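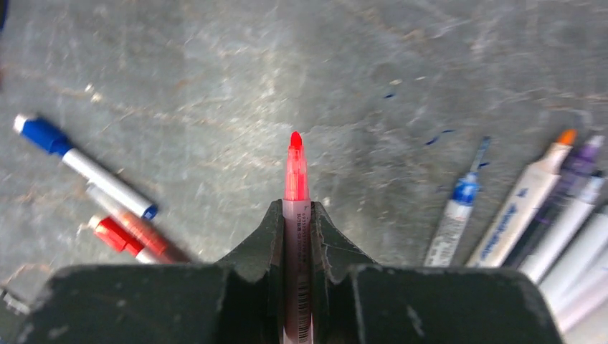
## Marker sorting at the Ruvarbridge open day - notes and discussion

**R_McAlister** (moderator)

The Donnelly building at Ruvarbridge was open to the public on Sunday, and several members of this board attended. I am opening a single thread so that remarks are kept in one place. Please post observations on the marker demonstration here. Questions about parking and next year's program belong in the general section.

For members who could not attend: the demonstration concerned picking mixed markers from a work surface and placing them in a rack. The markers were of several makes, some capped and some uncapped. The photograph at the head of the thread shows a red one held upright between the two fingers. The session was led by Védís Þórarinsdóttir, and there was a question period afterward.

Raelene McAlister

---

**kmaihi**

Thank you for opening the thread. I attended the first session and stayed for part of the second.

My main interest was the grasp. The fingers are wide and blocky low down and slope up to narrow pads, and it is only the pads that bear on the barrel. For an item this slim I would have expected a shaped insert, with a groove to center the barrel. Ms. Þórarinsdóttir was asked about this and replied that the group had tried grooved pads in December and returned to the plain ones, as the grooves suited one diameter and spoiled the others.

I found that answer reasonable. I would still like to see the grooved version compared under the same conditions.

Keegan Maihi

---

**fliver_bench**

I must disagree with the general enthusiasm. A marker held upright in a gripper makes a handsome photograph, but it does not tell a visitor how often the task is completed. The handout gave 767 successful placements out of 945 attempts. That is a little over 81 percent. In a packing operation, a station that fails on nearly one item in five would be switched off before lunch.

The host institution should state this plainly at the start of the session. The figure appeared on the back page, in small type.

---

**A_Gamage**

With respect to the previous post, the figure was also read aloud in the second session, in answer to a question from the floor. I wrote it down at the time. I accept that it should have been stated in the introduction to both.

I would also ask members to consider what those attempts include. According to the handout, a placement was counted as a failure if the marker entered the rack at the wrong slot, even when it had been picked cleanly. Picking and placing were not reported separately. For my own purposes the picking figure is the one of interest, and I have written to the organizers to request it.

Ashraful Gamage

---

**fliver_bench**

> Picking and placing were not reported separately.

That supports my point. A single combined figure serves no one well. If the picking is good, the group should say so and give the number.

---

**ncastillo**

I teach an evening course in workshop automation and brought four of my students. Their comments may be useful to the organizers, and I summarize them here with their permission.

1. The choice of objects was well received. Everyone has handled a marker, and the students could judge the difficulty for themselves.
2. The background drew a good deal of discussion. The surface is a mottled gray with pale veins and rusty streaks, much like stone. One student thought it was chosen to make matters harder for the vision system. Another thought it was simply the counter that was available. We did not have an opportunity to ask.
3. Two of the students were uneasy about uncapped markers. There are small blue marks on the surface in the photograph, one of them directly beside the tip of an uncapped blue marker.
4. The room was warm and the second row could not see the work surface over the first.

On the third item I should add that the students disagreed among themselves. The other two held that capped markers alone would be too easy, as a cap with a clip gives the camera a clear feature to find.

Noel Castillo

---

**kmaihi**

On Mr. Castillo's second item: I did ask. The surface belongs to the room and was retained on purpose. The group trains on plain surfaces as well, and wished to show a less convenient one to the public.

As to the marks, I do not think we can say from a photograph which marker made them, or when. I would not treat them as evidence for either side.

---

**ncastillo**

That is fair. I withdraw any suggestion that the gripper was responsible. The question of whether tips should be exposed during a demonstration remains, in my view, a proper one. A tip left open through a long session will dry out, and a marker that has been dropped on its tip is of little use afterward.

---

**jukau_user**

Could someone who was present say whether the translucent markers gave more trouble than the white ones? We run a small Jukau cell with clear tubes, and reflections are our chief difficulty. The collar on the red marker in the photograph has strong highlights along it, and the blue one to its right is similar.

---

**A_Gamage**

I can answer in part. In the session I attended, the operator paused the run once, and the marker concerned was a translucent one. Ms. Þórarinsdóttir said that the group does find these harder, particularly when they lie against a neighbor. She did not give a figure. The crowded side, where the barrels lean close together, was left until the end of the run.

Whether the order was chosen by the software or by the operator, I do not know.

---

**fliver_bench**

It was chosen by the operator. I was standing near the console and saw the selection being made. I do not object to this in a demonstration, but it should be disclosed.

---

**A_Gamage**

My recollection differs. I understood the operator to be confirming a proposed item, as one would in a supervised run. We were in different sessions, however, and the procedure may have changed between them. I will add the question to my letter.

---

**R_McAlister** (moderator)

Thank you all. I have forwarded a link to this thread to the organizers at Ruvarbridge, together with the following requests:

- separate figures for picking and for placing
- a statement on who or what selects the next item
- results for translucent markers, if these are kept
- raised seating or a screen for the second row

The organizers have acknowledged the message and stated that a written reply will follow within 21 days. I will post it in full when it is received. Until then the thread remains open, and I would ask members to keep further posts to matters they observed themselves.

Raelene McAlister

---

**jukau_user**

Much obliged. If the reply covers the lighting arrangement as well, I would be glad to see it included.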